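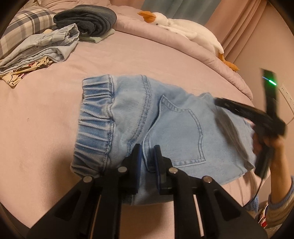 Denim with an elastic waist on a pink sheet, two hand-held grippers at work.

Search this project Go

Flurnwood Folding Set – README and buying notes

Last edited Jan 7, 2025

Welcome, and thanks for opening the notes before the data! The Flurnwood set is a collection of clothes-folding recordings made with hand-held grippers in ordinary bedrooms, on ordinary beds, with all the pillows and plush toys left where their owners like them. The recordings are one half of what we have to share. The other half is what we learned about paying for the gear, and since most of the mail we get is from small groups asking what to buy first, that half takes up most of this page.

What to buy first

Buy the grippers in pairs. We started out planning for one per room (it looked so sensible on the spreadsheet) and had to go back for more money before the first month was over. Pants, towels and anything with a stretchy waist want two tools, and the second one should be in the same order as the first so the pads and cables match. Our whole budget for the first round was 3610 dollars, and we split it like this:

- Hand-held grippers, cables and cases: the largest share, and paid up front
- Spare finger pads: 39 dollars a set from Jerberg
- Storage drives: 500 dollars
- Repairs and surprises: 500 dollars, kept in its own line so it doesn't get eaten by the others
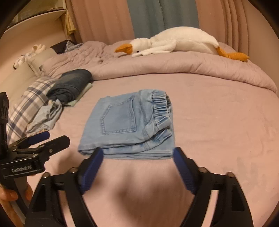
Folded denim pants, back pocket up. The gripper at left is marked GenRobot.AI.

Please don't skimp on the pads. They are the cheapest line in the plan and the one we argued over longest – silly, looking back. We now order them along with the drives.

A word on clothes, too. We spent nothing on garments and asked families to use their own, and I would do that again without a second thought. Elastic waists, patch pockets and thick seams are all in the set, and a box of brand new shirts would never have given us that. 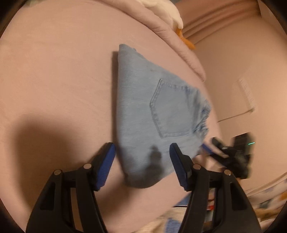
Light blue jeans in a rough wedge shape between the blue grip pads.

Planning for a robot arm

We have not bought arms yet. The Demchenko plan (see the budget folder) covers a pair of table-mounted arms, to be decided in April, and the Gomau plan covers renting the same for a shorter stretch. Both plans assume you already have recordings to train on, and I'd gently suggest getting those in hand before you sign anything, since the rental clock starts on delivery day.

Known gaps

Beds only, no tables or floors. Light is whatever the room had. Shipping and sales tax are left out of the list above, so add your own before you show it to whoever holds the purse.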